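Search this site
Keyword
Go

Cavari House, Kisville
Wanted: Evening Host for our shared guest house (part time)

We are a small guest house for people who stay longer than one night, mostly nurses on training, students before exams, and families who visit somebody in the hospital. We look for one person to join us from November as evening host. The work is 4 evenings in a week and you start at 4 p.m. The last task of the evening is to lock the garden door, and after this you are free to go home.

What you will do

You welcome the guests who arrive in the evening and show them their room, the kitchen and the laundry corner. Many of them come tired from a long trip, so we ask for patience and a calm way of speaking. You answer the house phone. You prepare the breakfast table for the next morning, but you do not cook. You write a short note in the house book so that Wing-yan Man, our morning host, knows who came and who asked for something.

Ours is an indoor-shoes house. Guests leave their street shoes at the door and we give them slippers in their size. The evening host keeps the slippers in order and washes the used ones with soap. Please do not think this is a small matter. The first thing a guest writes to us after the visit is very often about the clean floors.
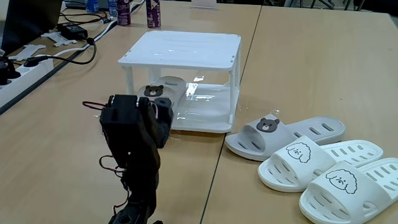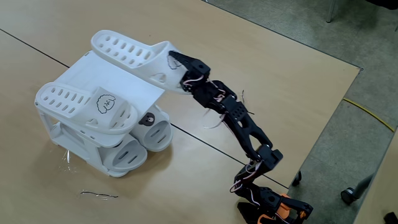 White rack, seen in both photos; slipper on the top level in the second.

Whom we look for

You do not need experience in hotels. It is more important that you like to talk with people and also notice when they prefer to be quiet. You should speak everyday English. Cantonese, Thai or Finnish would be very welcome, as we have guests with these languages every season. You must be able to carry a suitcase up one floor, as we have no elevator. A driving license is not needed, the Shimada bus stops in front of our gate.

What we offer

A contract for 8 months with the possibility to continue. A warm supper with the team before the guests come. You can use room 409 if you miss the last bus, without payment. The first two weeks you work together with Pongsak Khunthong, who has done the evenings for many years and now moves to the daytime office. We pay every month on the 10th. The hourly wage we discuss openly in the first talk, please ask.

How to apply

Write us a letter of one page, by hand or typed, and tell us about a time when you were a guest somewhere and felt welcome. A photo is not necessary. Please add the evenings when you cannot work. Give your letter to the front desk or put it in the green mailbox, with the name Mei-kuen Lui on the envelope. She reads all letters herself and will call you also if the answer is no.

Questions about the contract: ask for Joonas Rantala at the front desk, mornings only.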